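Search the archive
Enter keywords

Categories: Foreign affairs, Elections abroad

Date: 20/01/2025
Subject: Re: Clammont coalition talks

> Does anyone know if the Clidurance bloc is still in the talks? The
> Flernel paper says they walked out over the port labour law.

They're still in, as far as I can tell. They left one session and sent a letter the next morning. The assembly has 543 seats and the government is 4 short of a majority, so their 7 members matter more than usual.
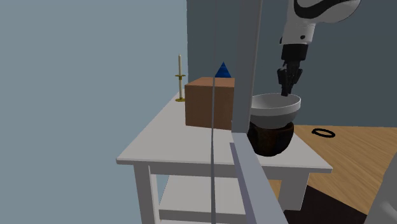
The labour law is only part of it. The bloc also wants the Rajan border crossing reopened before April, and the foreign ministry has been against that from the start. I'd expect a partial reopening, for freight only, with up to 575 trucks a day.

I wouldn't rely on the Flernel paper for this one. It favours an early vote and its reports have read that way all month.

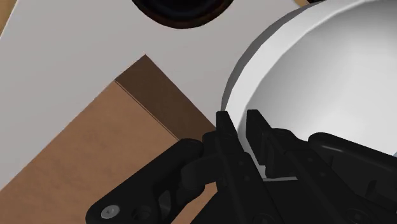

White bowl and cardboard box, simulated view.

If anyone has the text of the letter, please post it to the list. I've only read the summary.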